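Blue on Its Own
a short one

Rent due on the 5th, the truck at 4, and she was still on her knees by the radiator in the Kultbridge flat with one arm under it up to the shoulder. Dust. A pen cap. Then a corner, hard and square.

Green.

"Got one," she said, to the room.

Her son had been asking since breakfast. Not for the bike, not for his bed — the cubes. Three of them, red, green, blue, the ones her mother had kept in the button tin. Everything else could go in any box it liked. She had written KITCHEN on a box of shoes and did not care anymore.

Red was in the bathroom, behind the pipe. Of course. She rinsed it, dried it on her shirt, put it in her coat pocket with the green. They clicked when she walked. Down the stairs, up the stairs. The man from Van Acker wanted 800 for the move, cash, and she had 474 and a promise, and teh promise was from her sister.

Blue took longest. Blue was in the tin. Had been in the tin the whole time, under the buttons, where it was suposed to be.

She laughed then. Sat down on the bare floor and laughed, and the truck honked, and she got up.

Skorbridge by dark. New keys, wrong key, right key. The rooms smelled of paint. No curtains, no lamp for the bedroom, a white table against a white wall and that was the front room done. He went straight to it, coat on, hand out.

She gave him red. She gave him green. He put one on the other and stepped back to look.

Then blue. She waited for him to put it on top.

"No," he said. "That's you. You're coming in a minute."

He set it down a long way off, at the other side, by itself. She went to get the boxes.
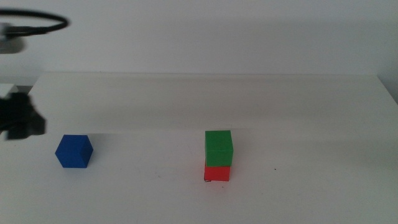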